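Pelura Stoneware, Blue-Gray
Item 701

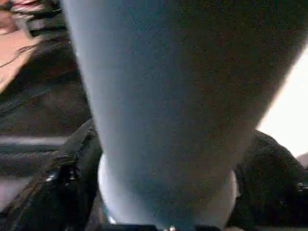

Anikó Kovács wrote to us in June that she had bought one piece as a trial and ordered two more before the month was out, and that the matte finish doesn't show fingerprints the way her old glossy set did.

Pelura is a plain line for everyday use, made for us by Ververidis. The color is a light blue-gray with a fine speckle. It looks paler in daylight and closer to slate in a dim room, so please check it near a window before deciding on a match. Shade varies a little between firings. If you need several pieces to sit together, order them at the same time and we will pick from one batch.

Care
Wash by hand with a soft sponge and mild soap. Do not use steel wool or scouring powder. Metal utensils can leave gray marks on the matte surface. A paste of baking soda and water takes most of them off.

Ordering
Sold singly or in sets of 3. Orders placed before noon leave the Grotau warehouse the same day. Delivery takes about 2 working days. Pieces can be returned unused in the original carton, and breakages in transit are replaced at no charge if you send us a note with the order number.

See also: Girkoleo glazed line, spare cartons, seconds and end of batch

Prices updated 29th January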